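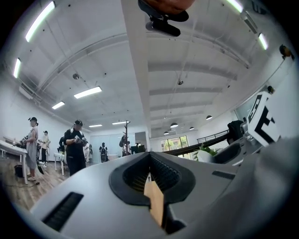 Figure 1. The work room during practice with the hand-held grippers, seen from one of the devices.

Equipment Plan for a Hand-Held Gripper Practice Room
Student project report
Authors: Teófilo Huamán and Nelly Tello
Mar 9, 2020

1. Purpose

In our first report we compared the arms. In this second part we plan the equipment that one more work place will need, and we say what should be bought first. The department asked us to stay inside 600 dollars for small parts. The grippers are not in this sum, they come from another budget line.

2. What one work place needs

One operator uses 2 grippers, one for each hand. Every gripper carries printed marker tags, so that its position can be found later from the video. When a tag is scratched, the position is lost for some moments, therefore spare tags must be on the list from the beginning. We also want headsets for the operators, tables with free space on all sides, and a harness that can be adjusted to different shoulders.

We asked two suppliers for an offer. Briner sells the harness and the buckles separately. Jaline sells only the complete set, but delivery is included. For one work place Briner is cheaper by 80 dollars, and we recommend it.

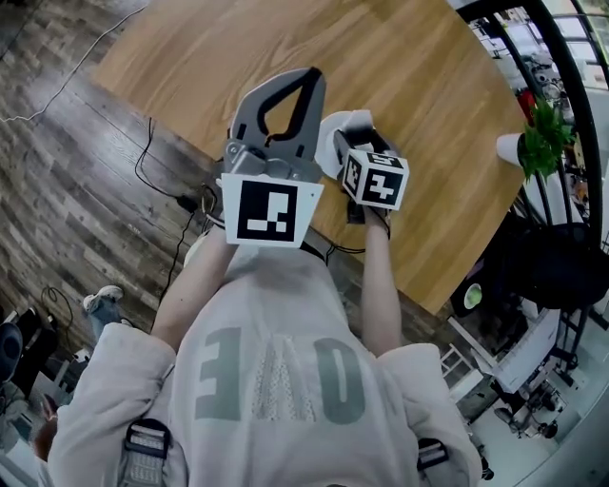 Figure 2. Operator with a gripper in each hand at the wooden table. The harness is worn over the sweatshirt.

3. Cables and power

This was the part we estimated badly in August. We had counted one power adapter per table and forgot the extension cords. In Figure 2 there are cables on the floor next to the table, and a person who is looking at the grippers does not look at his feet. We added floor cable covers and reusable cable ties to the budget. Together they cost roughly a tenth of the total.

4. Order of purchase

First order: harness, power adapters, cable covers.
Second order: spare marker tags, printed on stiff board, and screws for the mounting brackets.
Later, if money is left: one more side table and a bag for transport.

The rubber lining of the jaws is still an open question. Clirkon offers it only in packs of 4, and we do not know yet how fast it wears. Nelly will write down each replacement during the next term, and the quantity will be decided from her list.

5. Open points

The offer from Briner must be renewed before we can order. We also need a signature for the second order from the laboratory office.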